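Stilby Disassembly Capture Kit

For teams collecting demonstrations of taking apart desktop PCs. The kit records a wrist camera and a fixed camera together with joint and gripper data, one file per episode. Firmware 11 or later is needed.

Starter set: 2,929 episodes, 749 of them on drive bays -- failed attempts are kept and labelled.

Kit price: on request from Prandaver. Spare finger sets are sold separately. 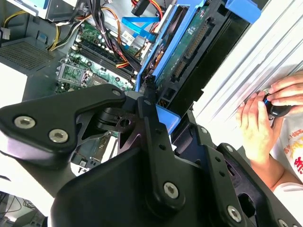
Drive bay work, wrist and fixed views
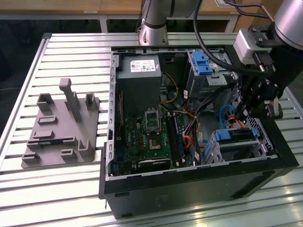

Nhung Quách: We got better results once we mixed in two more case models. The bay episodes alone were too alike.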